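I have been trying to work out whether my olive oil is any good, and I'm starting to think the labels don't want me to know.

It began with a bottle of Kado, bought in July because it was on the end of the aisle and the sign said "cold extracted" in curly writing. Cold compared to what? I went looking for an answer and came back with three definitions, two of them from people selling oil. The price was $8 for a small bottle, so I wasn't expecting miracles, but it tasted of nothing much. Slightly of crayons, if I'm being picky.

Then there is the business with green glass. Every brand that wants to look serious puts its oil in green glass, and light does spoil oil, so fine. But plenty of that glass is pale enough to read a receipt through, and then it sits under store lights for who knows how long. I'd take a dull metal can over it any day.
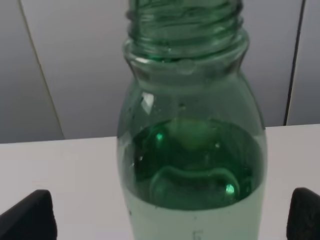

A reader wrote in to say I'm being unfair, that tinted glass is still better than clear, and that most oil goes stale at home next to the stove anyway. Fair point about the stove. Mine lived there for years. I'm less sure about the rest - "better than clear" is a low bar when you're paying extra for it.

So I tried the expensive end. Sydorenko is an importer with a very nice website and a very long story about hillsides. Their smallest order is $345 for a mixed case, which I split with my sister. The leaflet said "100% traceable" and gave a grove number, 121. I typed the number into their site and got a photo of a tree. I have no reason to doubt the tree. I just don't see what it told me about the oil.

It was good oil, I'll give them that. Peppery, a bit bitter, made me cough. Was it worth what we paid? My sister says yes, but she also buys salt by the ounce.

The one thing I'd repeat is tasting them side by side from plain cups, with the labels out of sight and nothing else on the table. 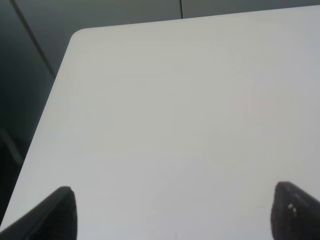
I did it twice, once in the morning and once after dinner, and didn't pick the same winner. The second time I liked the store brand from Trisiswood best, and I had been rude about that one for years. Maybe dinner had dulled my mouth. Maybe I can't taste as well as I thought.

For now I look for a harvest date, buy small, and keep it in the cupboard by the back door. If there's only a "best by" date I put it back. The market in Kernedport has a stall that fills your own can, and I'll try that next, once I find out when they fill the barrel.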